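Thread on the Vatstead artists' colony and why its guest book is a poor guide to who was there.

The house at Vatstead took writers and painters for 66 months. The usual count of residents is 241, taken straight from the guest book. I have now been through the book page by page and the figure does not hold up.

The book records signatures, and a signature was asked for at supper. Anyone who stayed twice signed twice. Day visitors who stayed to eat also signed. Painters lodging at Wostden, where the rent was lower, walked over for the meal and appear as residents.
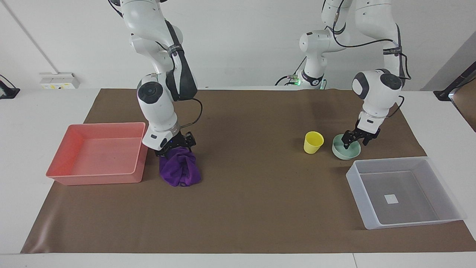 Paper is the better evidence. The household accounts list brown wrapping paper bought by the roll, issued to painters for full-size studies and charged to them by name. A study sheet was cut to the table, much like the brown one in the photo, which runs nearly the full width of a white top and leaves a strip of it bare along the front. Writers were not charged for it, so the accounts undercount them.

For writers I used the lamp oil list. It was kept by room and gives a surname for each month. Six names on it never signed the book at all, among them Mbeki, whose two Vatstead poems have been dated from internal evidence only.

The oil list puts Mbeki in the north room in February and again in October. Both poems mention snow. I would now put them in the earlier stay, with the second one less certain.

Combining both lists and removing repeats gives 70 people with a bed in the house. The rest of the 241 were guests at table, or the same hands again.

The transcription is in Zidex as a plain table, one row per entry, with the original spellings kept. Corrections to the Wostden names are welcome. The handwriting is bad from the fourth quire onwards.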